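Cooking rice with the lid on (and when to take it off)

Most recipes tell you never to lift the lid. I have my doubts.
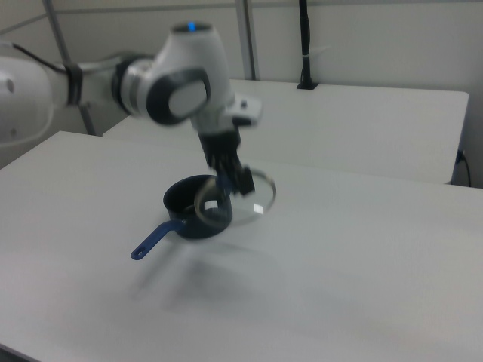

One reader wrote in to say that a single peek ruins the whole pot, and that the Tollthorpe cookbook backs her up. Maybe. I've peeked plenty and still eaten well.

1. Boil the water in a small, deep pot. Add the rice and stir once.
2. Cover and turn the heat to low.
3. Look after 8 minutes. Tilt the lid so the drips fall back in – quickly.
4. Heat off, lid on, 4 more minutes. Fluff with a fork.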